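Trurkstead shop notebook, September

Picked up the drawer task again after lunch. Arm is still the Wallura build, wrist rebuilt with the new printed collar. No slop in it now that I can feel by hand. Sinéad Ó Ceallaigh wants the collar file, it's in the shared folder under "wrist 5".

Main job was getting the drawer opening to run in the sim before we try it on the bench. The old joint limits were still in the config, so the first batch folded the elbow under the base and stopped. Fixed that and changed the seed to 799 so Jinfeng Luo and I are looking at the same starts.

Ran 9 tries with the new limits. 3 pulled the drawer all the way out. The rest slid off the bar during the pull, mostly near one end. Grip force was the same in all of them. I think we are closing too early, while the finger is still tilted, and the pad only gets an edge on the bar.

Changed:
- approach speed down by half for the last stretch
- wrist squared up before closing
- grip point moved to the middle of the bar

Did not touch friction. Jinfeng wants to raise it, but then it won't match the rubber we have.

Start position for the next batch, finger low and pointing at the drawer front, handle straight across:

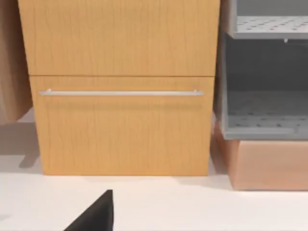

Why not pull from one end of the handle? The pull goes off center there, the drawer twists on its runners, and the finger walks along the bar.

Still to do: order pads from Bultton, label the spare servo leads, copy the logs off the Lü drive before it fills up. Bench power supply fan is rattling again. Left the arm parked with the brakes on and the config saved under today's name.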